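Can a robot do the laundry yet?
Asked in Home & Chores

My hands aren't what they were and hanging up the wash has become the worst part of my week. Is there a machine that can do it, or am I dreaming?

Cevilora
Partly dreaming, I'm sorry to say! Floors are well covered, but cloth is hard – it never lies the same way twice, and a dark hoodie in a heap is one big shadow with a sleeve hiding somewhere inside.
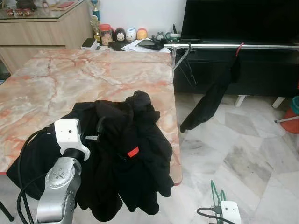

Finding the collar is what I'd want to see done well before spending a cent, and then getting it over a rail without the lot sliding off. Give it 2 more years and ask us again, dear.

Jostitz
no. get a lower rack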